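提交日期：2018年6月20日
项目：歌剧《Honditano》校订版制作及Lullport首演
报告类型：中期进展报告（第二期）
报告人：项目制作办公室

## 1. 报告范围

本报告覆盖第一期报告提交之后的工作，内容包括乐谱校订、演员与乐队排练、舞美制作、字幕与票务，以及经费执行情况。首演定于八月在Lullport的Sepúlveda剧院举行，该计划目前未作变更。第一期报告中列为“待定”的三个事项（第二幕合唱删节方案、台口尺寸复核、字幕语种），本期已有两项结案，余下一项见第6节。

## 2. 乐谱校订

校订工作以两个来源为底本：Vindov音乐图书馆所藏抄写总谱，以及一套存有演出标记的乐队分谱。总谱共230页，其中第二幕终场缺失的两页由分谱补出，补写部分在校订版中以小号音符印出，并在校勘记中注明来源。

总谱与分谱之间的差异已全部登录，共2,000处。大部分属于演奏法和力度记号不一致，处理原则沿用第一期报告附录所列规则：同一乐句在木管与弦乐中写法不同时，以总谱为准；总谱空缺而各分谱一致时，采用分谱，加方括号。涉及音高和节奏的差异逐条提交指挥Calum Strachan审定，第一幕、第二幕已审毕，第三幕尚余女中音咏叹调及其前的宣叙调。

圆号声部的移调问题需单独说明。抄写员在第一幕中途更换了调号体系而未作标注，按字面演奏会与大管产生持续的小二度。校订组比对了同一抄写员的另一份手稿，确认为漏标，现已统一改为F调记谱，原记谱保留在校勘记内。

声乐缩谱的第一幕和第二幕已发至全体演员。第三幕缩谱目前使用临时版本，页码与正式版不一致，排练中须以小节号为准。

## 3. 角色与排练

主要角色已全部签约。男中音角色由原定演员继续担任；女高音角色的B组人选在本期完成更换，新人选已通过音乐审核，仍需补足第二幕的走位。

音乐作业分为钢琴作业、重唱合成和乐队分部三类。钢琴作业已完成第一幕与第二幕。重唱合成中进度偏慢的是第二幕六重唱，主要困难在于中段三个声部转入复合拍子，而乐队保持二拍子；Strachan决定此处按小节打一拍，并将速度标记略微下调。调整后的版本在最近一次合成中可以连贯通过，个别进入仍偏早。

舞台排练由导演Ezequiel Requena主持。第一幕调度已定稿，第二幕完成粗排，第三幕只完成了合唱上下场路线的试走。导演提出将第三幕开场的哑剧段落前移到间奏曲内，该方案不增加音乐时长，但换景时间相应缩短，技术组正在测算。

按目前速度推算，全剧音乐时长为135分钟，不含幕间休息。若采用第二幕合唱的完整版本，时长会超出剧院与乐队现行协议规定的上限，需要支付加时费用，故采用删节版本。删去的段落仍收入校订总谱正文，以“vi–de”标记。

## 4. 舞美、服装与灯光

布景主体为两组可移动平台和一面后景墙。平台骨架焊接完成，面层尚未安装。台口尺寸复核结果显示，左侧平台在完全展开状态下与侧光架相碰，设计图已作修改，平台外沿内收，原有的台阶位置不变。

服装方面，独唱演员的首次试装已结束，合唱服装处于裁剪阶段。导演要求第二幕宴会场面的服装色调统一降低明度，染色小样已确认。

灯光设计提交了第一幕和第二幕的布光图。后景墙的表面反光高于预期，对字幕屏可读性有影响，设计方建议改用哑光涂层，并把字幕屏亮度设为分幕可调。

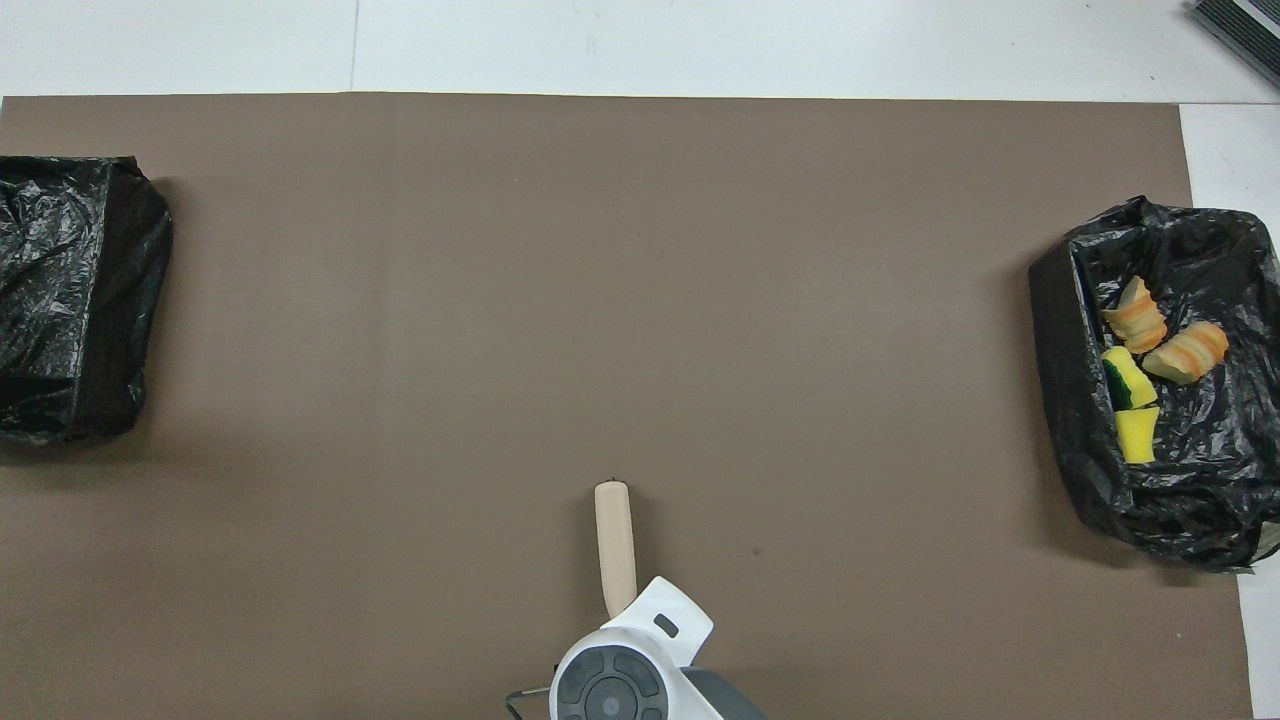
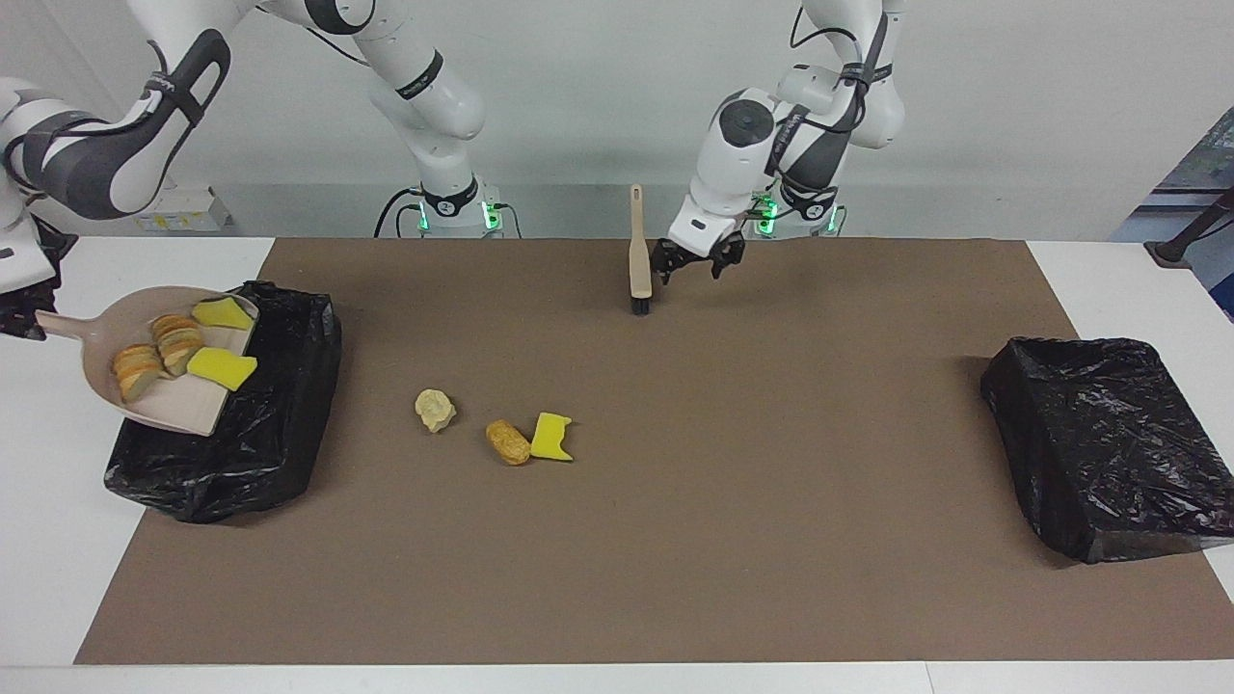 图1：白色台面上的棕色纸。图2：左侧箱口上方的簸箕，内有烤面包片。

## 5. 字幕、节目册与票务

字幕文本的第一稿已完成，分行以乐句为单位，单屏不超过两行。六重唱部分六名角色歌词各不相同，字幕仅显示主导声部，其余歌词印入节目册。字幕语种确定为原文与英文双语，此项结案。

节目册内容包括剧情梗概、校订说明、演职人员简介和完整唱词。校订说明由校订组撰写，目前为初稿，篇幅偏长，须压缩后送排。节目册首批印数为1,000册，印刷报价已取得，尚未下单。印厂要求在送排后保留一轮校样时间，节目册内所有演员姓名的拼写须在此之前由本人书面确认。

票务系统已开放套票预订，单场票待座位图定稿后开放。乐池扩展方案会占用正厅第一排，该排座位在系统中暂时锁定。

## 6. 未结事项

| 事项 | 现状 | 责任方 |
|---|---|---|
| 第三幕音高、节奏差异审定 | 余咏叹调及宣叙调 | Strachan、校订组 |
| 第二幕合唱删节 | 方案确定，待合唱指挥书面确认 | 制作办公室 |
| 第三幕哑剧前移 | 换景时间测算中 | Requena、技术组 |
| 后景墙涂层 | 待样板比较 | 灯光设计、布景车间 |
| 乐池扩展 | 待剧院批复 | 制作办公室 |

其中乐池扩展对后续工作的制约较大。现有乐池可容纳校订版所要求的弦乐编制，但定音鼓和长号须移至侧厢。移位后长号与合唱之间的听觉延迟在第三幕较为明显。若剧院不批准扩展，备选方案是减少一个谱台的第二小提琴，并将定音鼓移回池内，长号位置不变。备选方案已征得指挥同意，不影响已签的乐手合同。

## 7. 经费执行

校订与制谱科目的支出与预算基本一致。布景科目因平台设计修改产生追加费用，由同科目内的运输余额抵充，未动用不可预见费。演员科目中，B组女高音更换未产生违约费用，新增的补排钢琴伴奏费计入排练科目。

资助协议规定，科目间调剂超过限额须事先报批。本期不存在此类调剂。下一期若采用后景墙哑光涂层，费用拟从灯光科目列支，届时如触及限额，将另行提交申请及报价单。

票据及合同复印件按协议附件的编号顺序装订，随本报告纸质版一并寄送。

## 8. 下一期工作安排

下一期首先完成第三幕审定和正式缩谱的印发，随后进入全剧连排。乐队分谱在第三幕审定后统一印制，弓法由首席在分谱付印前填入。布景平台面层安装完成后运抵剧院，先作空台装拆测试，再进行带演员的换景排练。灯光对位安排在装台之后、钢琴彩排之前。

首演录音的授权文件已发给全体独唱演员，尚有两份未签回。录音仅用于资料存档及校订版的后续核对，不涉及公开发行；如贵方需要在年度资料中使用片段，请在首演前书面告知所需时长和用途，以便写入补充授权。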